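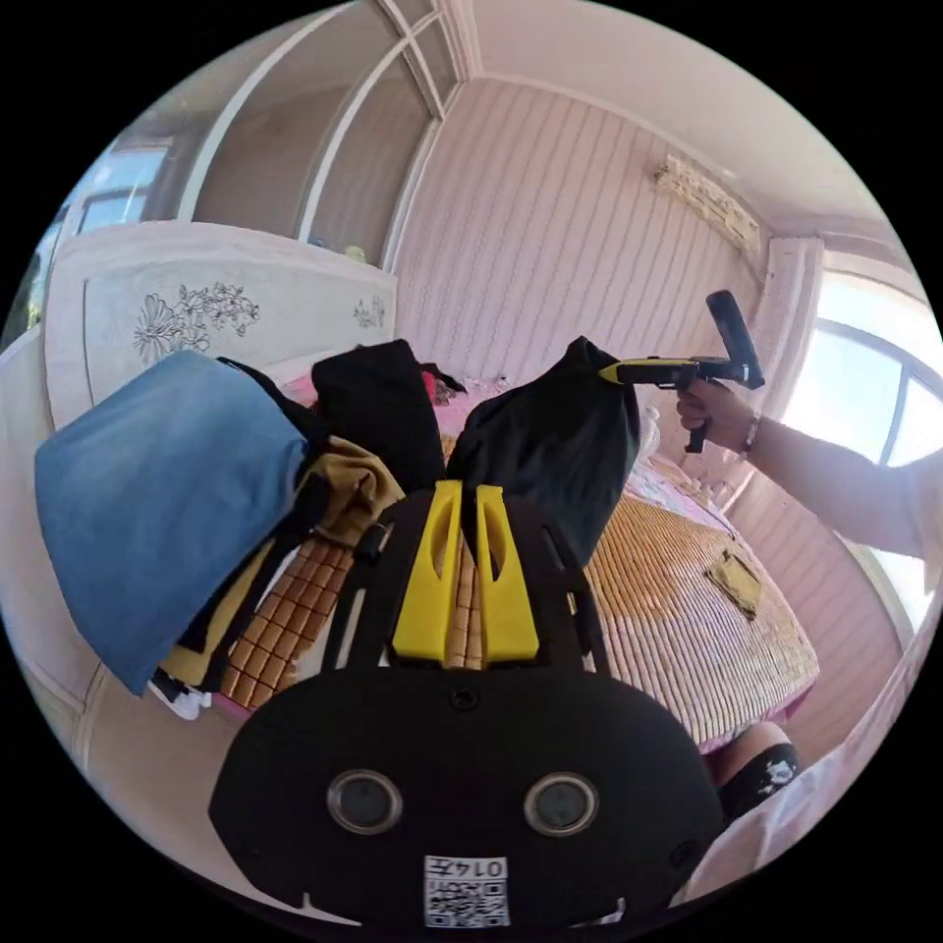 Ticket 2636 – Bamboo mat slides off the bed and catches on clothes
Opened: June 4, 2019
Product: Flokden tile sleeping mat, double
Status: Closed

Reported problem
Customer in Ilthorpe uses the mat over a pink sheet. It creeps towards the foot of the bed overnight. Clean washing is sorted on top of it, and knitted tops get pulled threads when lifted off. Customer asks if the mat is faulty.

Checks
1. Mat size against mattress. Correct size, no overhang.
2. Sheet type. Flat sheet, not tucked in at the foot. The mat moves with it.
3. Corner elastics. 2 missing, both at the headboard end. Customer thinks they came off in the wash last November.
4. Tile edges. Customer ran a dry cloth over the whole mat. It snagged in one place near the middle, where a tile has a raised corner.
5. Heavy items. Jeans and other denim are dragged across the mat when the pile is sorted. Advised lifting them instead, as zips and rivets can chip the tiles.

Action
Sent elastic set, part 849, from the Dosard store. Customer to sand the raised corner lightly along the grain and wipe with a barely damp cloth. Sheet to be tucked in on all sides before the mat goes back on.

Update
Elastics fitted. Mat has stayed put – no further snags on the black tops. Sanding left a pale patch, customer not bothered by it. Replacement not needed.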